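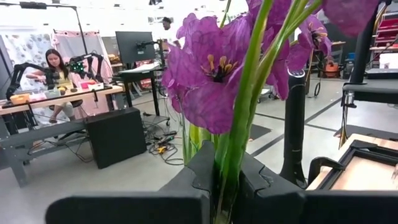
Purple flowers in the gripper, Bickerstaff open day

Taking my kid to the Bickerstaff robot open day in Sistusbridge. Is the flower demo worth the wait, or do we just look at arms on tables?
Pikier

We went in July 2018. Stood 30 minutes to see a robot hold a vase. I have held vases for years and never drawn a line. Kid loved it, wants to go again in September.
Plallness

Go early. Parking is 3 dollars, exact change, and the machine hates you. Ask them to slow the gripper down, they will.
sprocket617

is there food
dinwiddle6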